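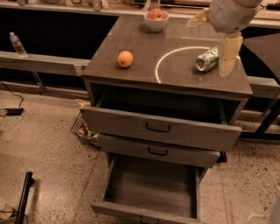 What does the Zunau household kit do once it's out of the box?
It picks things up, puts them down where you asked, and opens and closes drawers, all on the arm you already own.

Zunau goes on sale today, 3 February 2025, from Lindine

Hi, I'm Rekha Poduval, and I look after products at Lindine. I usually get my press releases rewritten by somebody with a tidier desk, but this time they let me keep mine the way I typed it, so please bear with me (the price is further down, I promise!).

Zunau is a kit for people who have a robot arm and want it to do ordinary household things. It comes with a two-finger gripper set, a camera mount, the software, and a library of starter tasks. The tasks are the part I'm most excited about. They're small on purpose: lift an apple out of a bowl, move an orange from one side to the other, deal with a drinks can lying on its side, pull a drawer open by its handle and push it shut again. If you've ever tried to get an arm to do any of those on a Sunday-best budget, you know how much of your evening one drawer handle can eat.

We've been working on this since before I joined, and the first two versions were, well, fine. They liked tidy tables. Version 3 is the one going out the door, and what's new in it is mostly patience. If the gripper comes in at a bad angle it backs off and tries a different one, and you can set how many tries it gets before it stops and asks you. Our lead engineer, Gopinath Warrier, fought hard for that setting and I fought him on it for weeks, and I now leave it on all the time.

"I wanted it to give up politely," Gopinath told me when I asked him for something quotable. "An arm that keeps shoving at a stuck drawer is an arm you unplug and never plug back in."

The fingers deserve their own paragraph. They're a see-through yellowish plastic, a little bendy at the tips, and they swap out with one screw each. Vasanthi Sundaram, who designed them, tried all sorts of shapes before settling on these, and the spare pair in the box is there at her insistence. You can get more from us separately, and we've posted the drawings so you can make your own if you'd like something wider or longer.

Setup goes like this. You mount the camera, run the calibration, and pick a task. If you want the arm to keep to one part of a surface, you can mark that part out and the software will treat the line as a boundary. Tape is fine! So is paint, if it's your furniture. After that you can chain tasks together in the order you want, or record a new one by guiding the arm by hand. Recording is still the fiddliest bit and I'd tell you to set aside an afternoon for your first one.

What it won't do yet: very heavy things, anything soft like laundry, and drawers with no handle at all. Handle-free drawers are being worked on and I'm aiming for December, but please don't hold a spot in your kitchen for it. It also isn't meant to run with small kids or pets in reach of the arm, and the manual is pretty firm on that.

Our early customers have been a good mix. Larlow, a home-care design studio, has been using it to try out storage layouts before anything gets built. Judit Kocsis over there sent me a long email that was mostly complaints about our old menus (fair, we redid them) and ended with this: "It gets on with the drawers while I get on with the drawings. I'd like my second kit now, please."

Price and availability

The full kit is $2,579. If you already have a gripper you like, the software, camera mount and task library come to $2,051. Both include a year of updates and email support from actual people in our office, me included on busy days. The first run is 2,000 kits, and orders ship in the order they come in. Waweru is handling delivery and returns for us, and you have thirty days to send it back if it isn't for you.

Schools and repair clubs can ask for the education price, so write to us before you order and we'll sort it out.

About Lindine

Lindine makes add-ons and software for small robot arms, for use at home and in workshops. Zunau is our first complete kit.

Press contact

Elfriede Wunderlich, Lindine press desk. She has loan kits for reviewers and can set up a call with me or Gopinath. Tell her what arm you're using when you write, and she'll send the right mounting plate along with it.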